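Home Textiles, Unit 5: Covering a Table

Okay, last session we stopped in the middle of fiber content because the bell beat me, so let me finish that thought first and then we'll get into tablecloths proper. If you missed it, the short version is that cotton shrinks, polyester doesn't, and a blend does a little of whatever it feels like. Bring your swatch card from Unit 4, you'll need the back of it.

Now, tables! I love this unit. People come in thinking a tablecloth is the easy part of the course (a rectangle, four hems, done) and then they put it on a real table and it looks like a bedsheet somebody dropped. Most of the trouble comes down to two things, size and pattern, and we're going to spend nearly all our time on those.

Size first. You need the length and width of the top and the drop, meaning how far the cloth hangs down the side. Measure the top yourself with the tape flat, even if you have the store tag in your hand. Our long practice table is sold as the Joltau, and I had "180" in my notes for two years before I measured it and got 175 centimeters. Five centimeters doesn't sound like much until your stripe is supposed to end at the edge. For an everyday table I like a drop you can sit under without wearing it in your lap, so a hand's length or a bit more. For a dressy table go longer. For a small side table where you just want the top covered, you can go quite short, and I think a short drop looks friendlier there anyway.

The formula goes on your sheet like this:
Cut length = table length + drop + drop + hem + hem
Cut width = table width + drop + drop + hem + hem

Yes, both drops and both hems. Every term I get at least one cloth that hangs nicely on one side and stops dead on the other.

Then there are corners and edges. A square corner makes a point of fabric that hangs lower than everything else, and you either live with it or fold it. A rounded edge is kinder in some ways, the cloth slides over it softly with no hard crease, but it also shows you right away if the cloth is crooked, because there's no straight line to pull it against. On a rounded top I start from the middle and smooth outward with flat hands. Don't tug at the hem! Tugging stretches one side and you'll be chasing that wave around the table all afternoon.

Which brings me to pattern, and to wide stripes and blocks in particular. A tiny check forgives you everything. A big block pattern forgives you nothing, but it does so much for a plain room that I keep going back to it. One wide pale stripe down the length of a cloth works like a table runner you never have to straighten. Put a brighter band across it and the eye has a place to land.

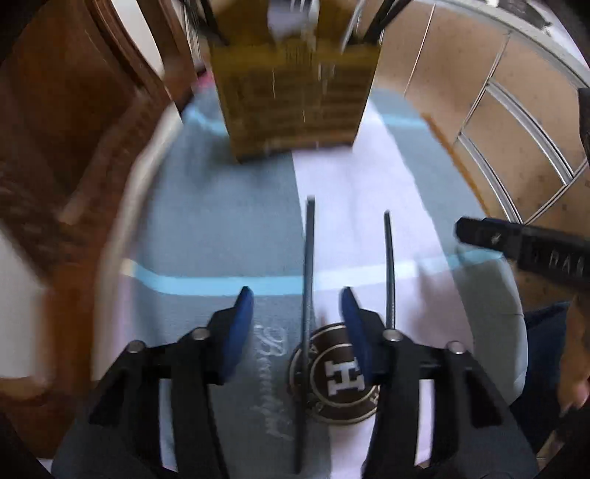
So when you're planning a layout, decide early where the stripes cross. That crossing is the strongest spot on the whole cloth, and whatever you set near it is going to get looked at. Some people want the crossing dead center. I like it a bit off, toward one end, but I won't mark you down either way as long as you can tell me why you did it.

Colors do funny things at a crossing, too. In a woven cloth the two sets of yarns mix, so a strong blue over a pale stripe comes out washed and chalky, and then it's strong again on the far side. In a print it depends on how the printer laid it down. Get up close with your swatch and look at whether the yarns themselves change color or the color just sits on top. We'll do this with the hand lenses after the break.

Blues and grays, a quick word, since half of you picked them for your project (again!). Blue-gray is lovely and calm, and it can also go flat under a cold ceiling light. Check your fabric in the morning and again after dark, in the room where it's going to live. The Prenden cotton in the sample drawer is a good one to practice on, it looks like three different fabrics between breakfast and supper.

Buying fabric. Cloth wider than 143 centimeters will cover most of our practice tables without a seam down the middle, so look at the bolt width before you fall for anything. If you do have to piece it, put the seams at the sides and match the stripes, and buy one extra repeat so you've got something to match with. The Turunen order sheet lists the repeat in small type under the fiber content. The Skernoritz one puts it on the back page, don't ask me why. The stripe we're using for the group cloth is item 1298 if you want the same one at home.

Wash it before you cut it. I know. Wash it anyway, iron it while it's still a little damp, and let it cool flat before you go near it with scissors.

For next time: measure one table at home, write out both lines of the formula with your own numbers, and make a quick sketch from above showing where your stripes or blocks will fall. Colored pencil is fine. Put the drop in a different color so I can read it. And bring the lens back if you're one of the people who walked off with one in November!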